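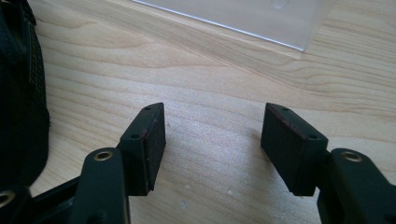
I've spent most of March on one question, and it's such a small question that I feel a little silly giving it a whole post: how much does it matter how wide the gripper is when a demonstration starts? If you collect demos with a hand-held gripper, you know how it goes. You pick the thing up, you hit record, you go do the task. Every one of my clips used to begin differently, sometimes with the fingers half closed, sometimes already drifting toward the object. Now they all start the same way, fingers spread wide over bare table, the two dark pads facing each other across the gap and nothing in between but wood grain. I hold it there, then I go.

I got the idea from staring at failures (my main hobby these days). The policy I'd trained on the old clips had this habit of starting a rollout by squeezing. Nothing near it, no object in reach, and it would just pinch the air and then sort of wander. I blamed the learning rate. I blamed the camera exposure. I blamed the lamp! Then I lined up the opening of a bunch of demos side by side and saw that the gripper width in the first moments was all over the place, and of course the model was picking up on that. It had learned that starting a task meant any old width would do, and then it had to guess what came next.

So, the experiment. I collected two sets on the same table with the same task, picking up a small part and setting it down in a tray. The first set is my old free-style one, 387 demos, all recorded before I thought about any of this. The second set is 283 demos with the open start. I wanted them to match but my wrist had opinions, and I decided that if the smaller set lost I'd go back and record the rest. Everything else stayed put: same training script, same number of steps, same image size. I keep all of it in a little project folder called Nillell, which also has my notes and an embarrassing number of plots that I will never look at again.

For testing I did 20 rollouts per policy, with the part placed on pencil marks so both policies saw the same layouts. Yes, 20 is small. I know. I'd love to do more, but each one means resetting the part, getting the arm home, and writing down what happened before I forget, and by the end of an evening my notes turn into "bad" and "also bad".

The open-start policy did better, and you could see it right away without any fancy numbers. The air squeeze was gone except for 2 rollouts, and in both of those the part was on the mark farthest from the arm. The old policy still squeezed at nothing in most of its runs. What surprised me more was the grasp itself. I expected the start of the motion to clean up, but the approach also got straighter, and the fingers stayed open longer before closing. My guess is that the wide start gives the model a clear phase to be in, and it only has to decide when to leave it. That's a guess! I haven't tested it, so please don't quote me as if I had.

A few things I'd do differently. I got lazy about how long the pause lasts, and some clips have a long hold while others barely have one. If the hold is too long the policy learns to just sit there. I saw that in an early try, where the arm hovered over the table like it was thinking about dinner. Trimming the clips so the hold is short fixed it, and I now do that with a script before anything goes into training.

The other thing is the background. Almost all my demos are on the same pale wood, and dark pads against pale wood is about as easy as it gets for a camera. I have no idea whether any of this survives a dark table or a messy one. I asked about it on the Tukport forum and got two very confident answers that completely disagreed with each other, so I'll have to find out myself.

Someone there also asked whether you could skip the whole ritual and fix it in the data, by cutting the beginning off every old clip up to the point where the fingers are fully open. I tried it on the 387 this week. It helps some, but a lot of those clips never reach fully open at all, because I was being quick and only opened as much as the part needed. You end up throwing out a big chunk of the set or cutting so late that the approach is gone. I've kept the trimmed version around in case I want to mix it in with the new clips.

Next up is a second object, something wider, where the open start is already close to the width you need for the grasp. I think the effect should shrink there. I've got the pencil marks redrawn and the batteries charging, and if my wrist holds up I'll start recording after dinner.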